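The night Wostetti wouldn't let go

So I promised an update on the desk-tidying project, and you're getting one, but it's mostly a story about a fault that ate two evenings and a good chunk of my self-respect.

Quick recap if you're new. Wostetti is my name for the two-arm setup, and the job I've been working on is plain office stuff: laptop, notepad, marker, stapler, put things where they go. Raffaele Fabbri wrote most of the grasp code (he calls it Kaltness, don't ask) and I do the wiring, the tuning and the swearing.

The trouble started in February. I'd run the routine all afternoon with no complaints, and then on run 14 the gripper closed on a thin flat part and just kept squeezing. No force limit, no warning in the log, nothing. The motor got that strained whine that makes you put your coffee down. I hit the stop, and then of course the fingers stayed clamped, with the brake on and the part still in there.

I'd always figured thin, stiff stuff would be easy! There's hardly anything to it. But the fingers travel nearly all the way shut before they touch anything, and that last little bit of travel is exactly where our position reading was bad.
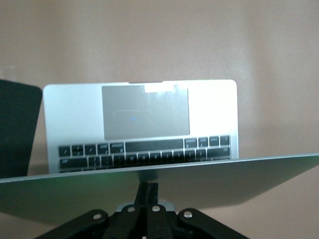

Does hitting the emergency stop make the gripper drop what it's holding?

It depends on how the gripper is built and set up. On ours the stop cuts motor power and the brake engages, so the fingers stay where they are until you release them by hand or power back up and send an open command.

Anyway, back to the whine. My first guess was the current sensor, so I swapped it. Same thing. Then I blamed Raffaele's code (sorry, Raffaele) and rolled back to the old version, and it behaved for 20 runs and I went to bed feeling like a genius. Next evening, run 2, squeeze. Ugh.

What finally cracked it was plotting the finger position against the motor current for the whole night, which I should've done first. The reading was drifting a hair every time the arm warmed up. By late evening the controller thought the fingers were still a bit open when they were fully closed on something, so it kept pushing.
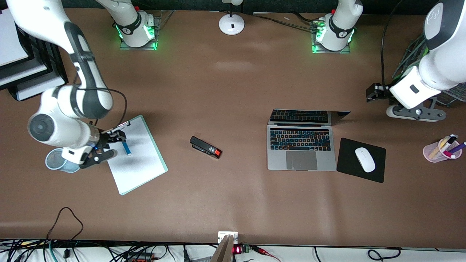
The force limit should have caught that, except I'd set it to 93 percent back when I was fighting a slipping problem with the marker, and I never put it back. So that part's on me, completely.

For now it re-zeros the fingers before every pick, the limit is way down, and there's a timeout that opens the gripper if current stays high. Raffaele wants to move the timeout into the low-level controller so it doesn't depend on the PC being awake, and he's right, I just haven't gotten to it. I also need to print a new cover for the wrist connector before I run anything longer.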